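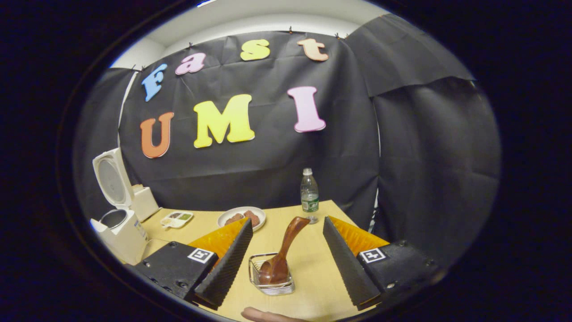
Refinishing a light wood table: is hardwax oil worth the money?

pinehollow
October 8, 2019
I've got a quote from a guy at Kristiansen for 400 dollars to sand and oil our kitchen table. He says one coat of Zultoson and I won't have to touch it for years. Sounds like sales talk to me. Has anyone lived with the stuff?

Yavuz Başaran
I've had it on a desk since May. Water beads fine, coffee too if you wipe it up. But "years" on a kitchen table with kids? No.

mudroom65
Disagree. Ours got two coats and it looks the same as day one. People put it on too thick and then blame the can.

pinehollow
How long ago was day one?

mudroom65
About 11 months.

grit_and_glue
So not years, then. All these oils are mostly the same thing with a different label. I paid 30 bucks for a plain one and can't tell it from my neighbor's fancy table. Do it yourself.

Yavuz Başaran
They aren't all the same. The cheap one I tried before stayed sticky for a week. Agree on the price though, 400 is steep for one coat. Does that include the legs?

pinehollow
Top only. Legs are 65 extra.

grit_and_glue
Come on.

mudroom65
You're paying for the sanding. Go through a veneer once and you'll wish you'd paid. Is it solid?

pinehollow
Seller said solid. I haven't checked. I'll look at the end grain tonight and ask him what grit he stops at.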